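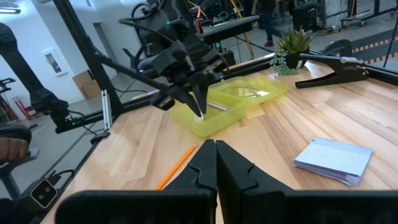
Eusebio Rivadeneyra has remarked that the arms were the easy part of the Vodel bench and that most of the first winter went into getting the frame square. The remark appears in the opening pages of the build log and is often repeated in later accounts of the project.

The Vodel bench is a tabletop robot workstation built in a shared workshop in Enville. It consists of a wooden work surface, a frame of metal extrusion, and several small black arms attached to the frame, with two-fingered grippers for handling light objects. The bench is used for practice in picking up, moving, and setting down household and office items, and for testing gripper parts made by members of the workshop.

Name

The bench takes its name from the label on the first set of drawings, which were filed under "Vodel" before the design had a title. Early entries in the log also use "the Flemden table," after the town where the first work surface was bought. The two names refer to the same machine. The Flemden name fell out of use when the original top was replaced.

History

Work began in February, when the workshop agreed to set aside floor space for a permanent bench. Before that time, arms had been clamped to whatever table was free and taken down at the end of each session. Positions had to be taught again each time, and the results of one evening could seldom be compared with those of another.

The first frame was bolted directly to the legs of the table. It moved whenever the surface was leaned on, and a cross brace added to one side only made the movement less even. The frame was taken apart and rebuilt with its own rails, so that the table and the arms could be leveled separately. Materials for the second frame and the new top came to $1,599, according to the accounts kept with the log. The arms were paid for separately and are not included in that figure.

The log was closed on 2025-12-31, with changes after that point recorded on individual work sheets. At closing it listed 14 people as having worked on the bench.

Construction

The top is made of long strips of light wood in the butcher-block style. It was chosen because it could be sanded and oiled in the workshop and would take screws anywhere along its edge. A rail follows the back of the table, and uprights and diagonal braces rise from it to carry equipment above the work surface. Arms may stand on mounting plates at the rail or be fixed higher on the frame to reach downward. Short pieces of extrusion are bolted on where a bracket would otherwise twist.
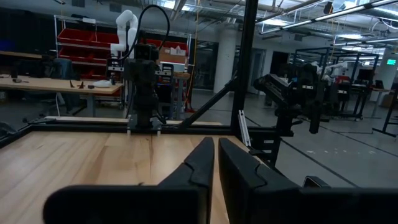
Rear of the bench, with one arm on its mounting plate at the rail and another carried on the frame

Cables are left with a generous loop at the top of each arm. An earlier arrangement tied them closely to the joints, and the log records two failed connectors before the practice was dropped.

Grippers

The fingers follow what members call the Wickramasinghe pattern: a broad base that narrows to an angled tip, with a step cut into the inner edge. The tip is meant for thin or small objects, while the wider part below the step gives a firmer hold on larger ones. Fingers are changed in pairs. A new pair must complete 20 pickups of a pencil without a drop before it is cleared for general use, followed by 20 pickups of a single paper card. The card test is considered the harder of the two, and several early pairs passed the first and failed the second.

Small cameras are mounted at the wrists. These give a close view of the fingertips but lose sight of anything directly behind the fingers, so a reach into a container is normally checked from a second arm.

Use

Sessions are open to any member who has completed the workshop's safety introduction. Common exercises include moving small items into and out of plastic containers, lifting cutlery, and separating cards from a stack. Plants are sometimes kept on the table during practice as obstacles to be avoided, although the rules of the bench do not require it.

Arms are run at reduced speed when a person is within reach of the table. Clamps and hand tools may remain on the back edge of the top if they are outside the working area marked on the session sheet.

Related work

A smaller version, with a single arm and no overhead frame, was begun in Flemden from the same drawings. Its rail is shorter and its fingers are interchangeable with those of the Enville bench. The drawings for both versions are kept in the workshop in Enville and may be copied on request.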